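Drollura Shared Workshop, Technical Support
Ticket category: Simulation and motion planning
Opened by: Nikola Kos
Status: Resolved, monitoring

Summary
The member reports that the simulated arm in the Drolivow table-clearing build does not complete its grasp on the plate. The planner reports success, but the gripper closes before the rim is between the fingers. The fault first appeared in October, after the room model was replaced.

Steps taken by the member
The scene was reloaded and the arm returned to its home pose. The grasp was attempted 6 times from the same start position and failed each time. Reducing the approach speed made no difference. The bowl was then selected as the target in place of the plate, and that grasp completed normally.

Response from support
The member was asked to pause the run at the moment the planner reports arrival and to attach a render from the side of the table opposite the wall.

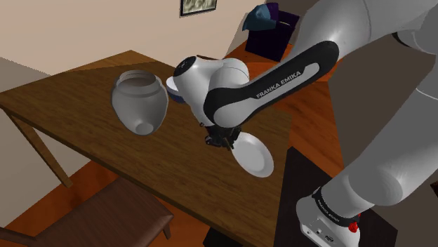 Render attached by N. Kos: gripper at the rim of the plate, vase and bowl farther along the table.

Support compared the plate's collision shape with its visible shape. The collision shape had been carried over from the earlier Drusmont room file and sat about two centimeters too high. The planner was therefore stopping at a rim that did not match the visible one. The bowl had been imported separately and was not affected.

Corrective action
1. Delete the stored collision shape for the plate.
2. Generate a new one from the current mesh.
3. Clear the planner cache and restart the Gumede control node.

Result
The member repeated the test after the restart and reported three completed grasps in succession. The vase has not been tested as a target. Members using the earlier room file are asked to apply the same steps before opening a new ticket.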